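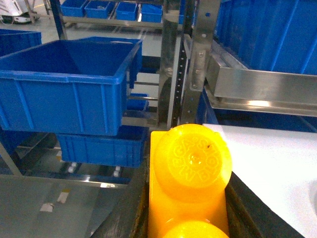 青い箱って、ふたのないほうを選んで後悔しませんでしたか、と前回の記事にコメントをいただきました。

後悔、まったくしてません!むしろ、ふたなし最高です!という返事を書きはじめたらコメント欄に収まらない長さになってきたので、記事にしてしまうことにしました。今日はひたすら青い箱と棚とブロックの話です。興味のない方には本当に申し訳ないくらい、箱の話しかしません。

前から読んでくださっている方はご存じのとおり、わたしはFattonという共同の作業場に通っていて、そこで「Maria」と名づけた片づけの計画を進めています。名前の由来はとくになくて、ノートの表紙にたまたまそう印刷されていたから(ノートのほうはもう使い切りました)。中身は単純で、散らばりがちな小さいもの、主に子ども向けの大きめブロックを、出すのも戻すのも面倒にならない形で置いておくにはどうしたらいいか、というのを延々といじっているだけです。でもこれがもう、楽しくて楽しくて。

## まず、ふたの話

以前はふたつきの箱を使っていました。透明で、パチンと留めるやつです。見た目はきれいだし、積めるし、ほこりも入らないし、買った日はうれしくて意味もなく開け閉めしていたくらい気に入っていたんですよ。

ところが使いはじめると、ブロックを一個戻すためだけに上の箱をどかして、パチンを外して、ふたをどこかに置いて、入れて、閉めて、また積む。面倒すぎる。そうすると人間どうなるかというと、ふたの上にブロックを置くんです。わたしは置きました。毎回置きました。気がつくと、ふたの上がもうひとつの収納場所になっていて、下の箱は何か月も開けていない、という状態でした。

それで口の大きく開いた箱に替えたら、戻す動作が「ぽい」だけになったんです。これがどれだけ気持ちいいか!歩きながらでも入る。片手がふさがっていても入る。ちょっと遠くからでも、まあ、たまに外しますけど、だいたい入る。

ほこりはどうなのと言われると、入ります。入るけれど、しょっちゅう中身を出し入れしている箱はそんなに気になりません。ほこりが積もるのは使っていない箱のほうで、それはもうふたの問題というより、中身を見直したほうがいい合図みたいなものだと思っています。

買ったのはHustardという容器の問屋さんで、大きいほうの箱をまとめて注文しました。お会計は送料込みで3,393円。思わず明細を見直しました。この大きさでこの値段なら、もっと早く替えておけばよかったなあと、しばらくそればかり考えていました。

## 側面のギザギザが好きすぎる

大きい青い箱の側面には、縦にリブが入っています。あの凹凸、機能としてはたぶん強さを出すためのものなんでしょうが、わたしはとにかく見た目が好きで。平らな壁のままだとのっぺりしてしまうところに、縦線がずらっと並んでいるだけで急に「働く箱」の顔になりますよね。なりませんか?

ふちも分厚くなっていて、指がちゃんとかかります。持ち上げるときに手のひらに食い込まない。前の透明な箱はふちが薄くて、重いものを入れて運ぶと指に線がついていたので、この差は本当に大きいです。

それから色。最初は白か半透明を考えていました。部屋になじむほうがいいかなと思って。でも青にして大正解でした。黄色いブロックも赤いブロックも、青い箱に入れた瞬間にものすごく見つけやすくなるんです。底に一個だけ残っていても、上からのぞけばすぐわかる。白い箱だと白いブロックが消えるし、半透明だと外からごちゃごちゃ見えて落ち着かない。もちろん青い箱だと青いブロックが消えるわけですが、それは別の箱にまとめたので大丈夫(何色の箱に入れたかというと、結局それも青なんですけど)。

## 棚の話をさせてください

箱が決まったら次は棚で、ここがいちばん長くかかりました。

普通の棚板に箱をどんと置くと、奥のほうに手が届きません。手前に引き出せばいいんですが、中身の入った大きな箱は底がこすれて重たいし、棚板もだんだん傷だらけになってきます。引き出しレールをつけるのも考えて、図まで描いて、途中で飽きました。

そこで小さな白いローラーのついた棚ですよ!箱の下でころころ回るやつです。このローラーの並びに箱をのせると、ぐっと引っぱらなくてもすうっと前に出てくる。初めて触ったとき、用もないのに何度も出し入れして遊んでしまいました。たぶん今でも、通りかかるたびに一回はやっています。

配置は、金属の棚に大きい箱を上下2段。まんなかに柱が立っているので、自然に右と左に分かれます。この「自然に分かれる」のが思った以上に役に立っていて、右は今週よく使うもの、左はそうでもないもの、という分け方が勝手に決まりました。ラベルを貼る前からみんな同じように使い出したので、柱ってすごいなと感心しました。

上の段と下の段のすきまも大事です。ここをけちって詰めてしまうと、下の箱に手を入れるたびに上の箱の底で手の甲をこすります。わたしは最初これをやりました。40ミリ広げただけで嘘みたいに快適になって、なんならもう一目盛り広げてもよかったかもしれません。棚をこれから組む方は、箱の高さぴったりで考えないで、握りこぶしが入るかどうかで決めてみてください。

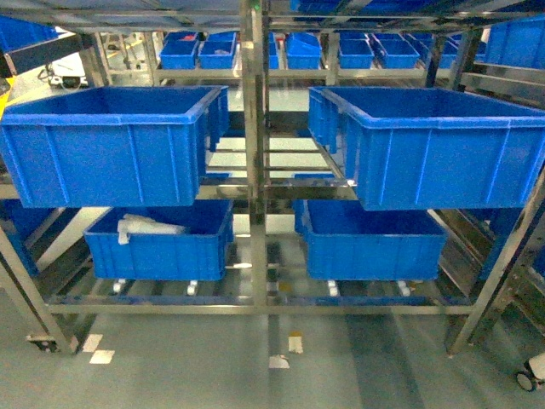 ## 大きい箱と小さい箱、どっちに何を入れるか

奥の棚には小さい青い箱も並べてあります。こちらは手のひらで抱えられるくらいの気軽さで、かわいいんですよ、これがまた。同じ青で、同じ空気をまとっていて、大きい箱の子どもみたいな感じ。

入れ分けのルールは何回も変えました。最初は色別。次が形別。そのあとLindqvist式というのを試しました。これは古本屋で見つけた倉庫整理の小冊子に載っていたやり方で、「一度に手に取る量」で容器の大きさを決めなさい、という考え方です。一個ずつ取るものは小さい箱、わしっとつかむものは大きい箱。種類は混ざっていてもかまわない。

読んだときは、いやいや、混ざっていたら困るでしょう、と思いました。でもやってみたら困らない!色別にしていたころは、赤の箱はすぐ空になるのに緑の箱はぱんぱん、みたいな偏りがいつもあって、箱の大きさと中身の量がぜんぜん合っていませんでした。取る量で分けると、よく使うものは自然に大きい箱に集まるので、その悩みがなくなるんです。

ただ、この方式だと、数の少ない変わった形のブロックが大きい箱の底に沈みます。アーチとか、片側だけななめになっているやつとか。これは小さい箱に救出することにして、今のところうまくいっています。救出作業そのものがちょっと楽しいので、わざと混ぜている疑いが自分にはあります。

空の箱をいくつか残しておくのもおすすめです。全部の箱に役目を与えてしまうと、新しく何か来たときに居場所がなくて、机の端に置かれて、そのまま一か月そこにいることになります。空の箱が棚にあると「とりあえずそこ」と言えるので、散らかる速度がずいぶんちがいます。前は空の箱を見るともったいなくて何か詰めたくなったものですが、今は空の箱を見ると安心します。

## 机の上にはお皿

そしてここからが、最近いちばん気に入っているところ。

箱から箱へ直接移すと、どうしても雑になるんですよね。つかんだものをそのまま放り込むので、途中で欠けやべたつきに気がつかない。それで、白い机の上に楕円のお皿を置いて、いったんそこを通すようにしました。うす緑と、うすい水色。どちらもふちが立ち上がっているので、丸いでっぱりを下にして転がしても外に逃げません。

お皿にのると、ブロックがなんだか立派に見えるんですよ!オレンジがかった黄色の大きいブロックをうす緑のお皿にぽんと立ててみてください。前菜みたいで、ほんとにいいです。眺めているうちに表面の汚れや細かいきずも目に入るので、拭くものは拭いて、きれいなものはそのまま箱へ。検品というほど大げさなものじゃなくて、ちょっと顔を見てから帰す、くらいの気持ちでやっています。

お皿は食器として売られているものでかまわないと思います。トレーも試しましたが、四角いトレーは角にブロックがはまると指でつまみにくい。楕円だと角がないので、指をすべらせればすくえます。深すぎると取りにくいし、平らだと転がり出るし、この浅さを探して台所の棚をかなり荒らしました。

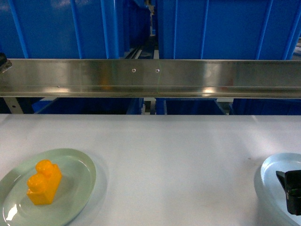

それだと皿を洗う手間が増えるだけじゃないですか、うちは箱のまま振ってほこりを落として終わりです、という意見もいただきました。わかります。めちゃくちゃわかります。

量が多いときはわたしもそうします。箱ごと外に持っていって、ざっと振って終わり。お皿を通すのは、少しずつ戻すときだけです。洗うといっても食べものがのるわけではないので、固くしぼった布でくるっと拭けば済むし、拭くのが面倒な日は拭いていません。机に直接置くよりはお皿のほうが散らばらない、その一点だけでもわたしにはじゅうぶんでした。

それと、お皿が2枚あると「これから見る」と「見た」を分けられます。一枚でやっていたころは、途中で電話が鳴ったり誰かに呼ばれたりすると、どこまで見たかわからなくなって全部やり直しでした。色がちがうのも大事で、同じ色の皿を二枚並べたときは、どっちがどっちだったか三回くらい間違えています。

## お手入れについて、わかっている範囲で

質問がいちばん多いのがここなので、いまやっていることをそのまま書いておきます。

- 大きい箱は、中身を全部出したついでに拭く。拭くためだけに出すことはしない
- 底の隅は布だけだと届きにくいので、乾いた小さめの刷毛を使う
- リブのみぞは縦に拭く。横に拭くと布がひっかかってイライラする
- 棚のローラーは、糸くずがからんでいないかだけ見る。油はさしていない
- ブロックはぬるま湯と食器用の洗剤。でっぱりの裏側に水が残るので、伏せて一晩おく

青いプラスチックは汚れが目立たないように見えて、光の当たり方によっては、すじや細かいざらつきがけっこう見えます。最初は気になって何度もこすっていたんですが、こすりすぎると今度はつやにむらが出てくるような気がして、ほどほどにしました。使う箱なので、多少のくたびれは勲章ということで。

空の箱の内側をのぞき込むの、好きな方いませんか?壁のところは濃い青で、底のほうがふわっと明るくて、プールみたいなんです。片づけの途中でこれをやり出すと手が止まるので危険なんですが、ついのぞいてしまいます。そこに赤いものがひとつあると、またものすごく映えるんですよねえ。
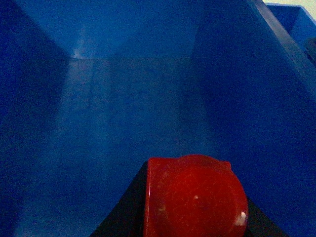 *上からのぞいた青い箱の内側。手前の赤がよく目立ちます。*

## 失敗したこともいくつか

いいことばかり書いてしまったので、失敗も書いておきます。

ひとつめは、箱に詰めすぎたこと。ローラーで軽く動くのがうれしくて、これならいくらでも入るぞ!と山盛りにしたら、棚の上では軽いのに、棚から下ろした瞬間にとんでもなく重い。当たり前です。腰にきました。今は、ふちから手のひら一枚ぶん下で止めることにしています。

ふたつめは、ラベルの貼りどころ。リブのある面に紙のラベルをぺたっと貼ったら、凹凸のせいで端から浮いてきて、数日ではがれました。リブの幅に合わせて細長く切ると少しもちますが、字が小さくなって読めない。今はひもで札をぶら下げる案を試していて、これが引っかかるかどうか、まだ結論は出ていません。うまい貼り方をご存じの方、ぜひ教えてください。

みっつめは、買い足し。気に入りすぎて小さい箱を追加で2,000円ぶん買ってしまい、置く棚がないのに箱だけ来ました。重ねて置いてあります。箱を入れる箱がほしいです。

あと、これは失敗というか好みの話で、キャスターつきの棚は向きを変えたくなります。ちょっと動かすと部屋の感じががらっと変わるので、片づけの合間に角度を変えてみたり、机との距離をつめてみたり。おかげで自分でも、どこに何があるか一瞬わからなくなる日があります。机と棚は、ふり向いたら手が届くくらいがわたしには合っていました。離しすぎると、戻すまでの数歩のあいだに別のことを思い出して、ブロックを持ったままどこかへ行ってしまうので。

## このあとやること

7月には、奥の棚の小さい箱を全部いったん出して、Lindqvist式の分け方をやり直すつもりです。変わった形のブロックが思ったより増えてきたので、アーチだけで一箱つくれるんじゃないかと期待しています。アーチだけの箱、想像しただけでうれしい。

それと、お皿をもう一枚。今度はうすい黄色がいいなと思っていて、でも黄色いブロックが見えにくくなるかも、とも思っていて、まだ迷っています。ピンクという手もありますね。台所にちょうどいい形のがあるんですが、家の者がパスタに使っているのでたぶん無理です。

ふたの件でコメントをくださった方、長くなってしまいましたが、ふたなしで大丈夫です!もし日の当たる窓ぎわに置くとか、何か月もさわらないものを入れるとかなら、上に布を一枚かけておくくらいでいいと思います。大きさで迷っているほうのご質問は、棚の奥行きを測ってからもう一度コメントをもらえたら、いっしょに考えます。

(追記)Hustardの箱は重ねられますか、と続けて聞かれたので。小さいほうは重ねています。大きいほうは棚にのせっぱなしで試していないので、今度やってみたら書きますね。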